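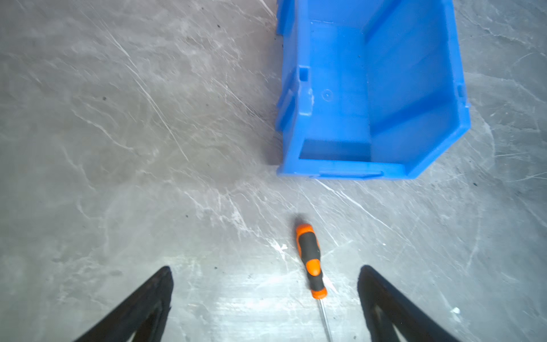

Eltby Tool Library Moves Into the Old Domański Bakery This August

EASTERN EDITION, FOR IMMEDIATE RELEASE - The Eltby Tool Library is moving! After four years in a single room behind the Munby Street laundromat, the library will open its doors in the former Domański bakery this August, with three times the shelf space, a proper workshop and a front counter where people can return a ladder without blocking the hallway.

Members borrowed tools 3,000 times last year, from pipe wrenches and tile saws to a very popular apple press that had its own waiting list by early fall. The collection now stands at 1,927 items, nearly all of them donated by households in Eltby and the farms north of town.

"We had hedge trimmers stored above the coffee maker," said Ramesh Chaudhary, director of the library. "I'm thrilled that people will finally be able to walk in, look at what we have and pick things up. Half the fun of borrowing a tool is finding one you didn't know existed."

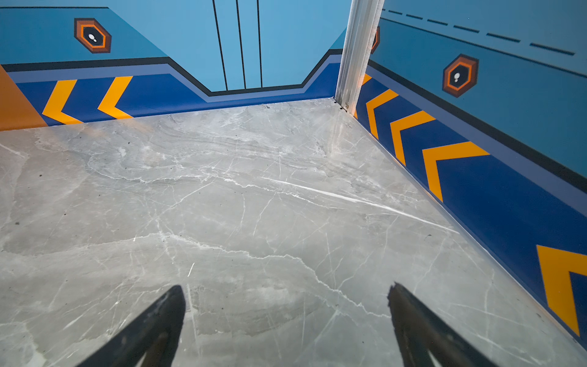

Gray marbling with white veins.

The new space keeps the bakery's wide front windows and its loading door, so larger items such as the cement mixer and the log splitter can go straight into a truck or trailer. A sharpening station will run in the back on opening day, and anyone can bring in kitchen knives, garden shears or chisels at no charge. Loans stay at one week, renewable once, and a yearly household card stays at $15. Cards bought at the old location will carry over
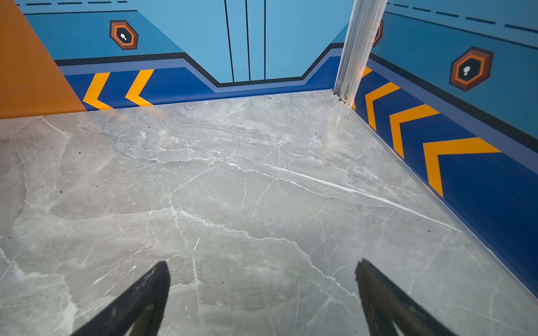 to the new one with the same number and the same expiration date, and any late fees still on the books will be cleared when the move is complete.

Evening classes start the same month. The first round covers patching drywall, fixing a dripping faucet, basic bike repair and hanging a door, with Obaidul Begum teaching the first two and Ollia, the hardware store on Canal Road, supplying the practice materials. Classes begin at 6:30 p.m. and are free with a household card - no experience needed, and teenagers are welcome with an adult.

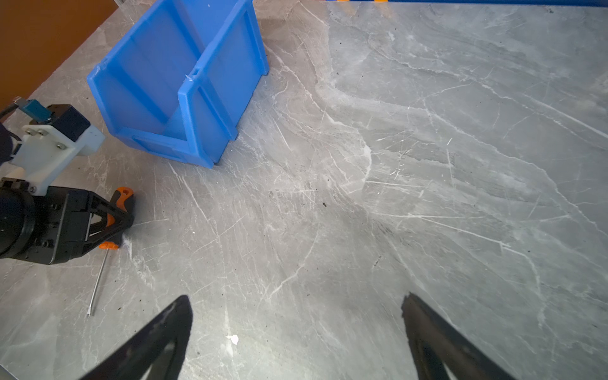

Saskia Harawira said she joined to borrow a carpet stretcher for one afternoon and has since built a chicken coop, two raised beds and most of a porch with tools from the library. She has already signed up for the door class.

The Munby Street room will close for the last two weeks of July while the collection is packed and moved. Tools due during that time will be extended automatically. Donations of clean, working hand tools are welcome again once the new counter is open, and clamps of any size are especially needed.

Media contact: Alcides Mendonça, Eltby Tool Library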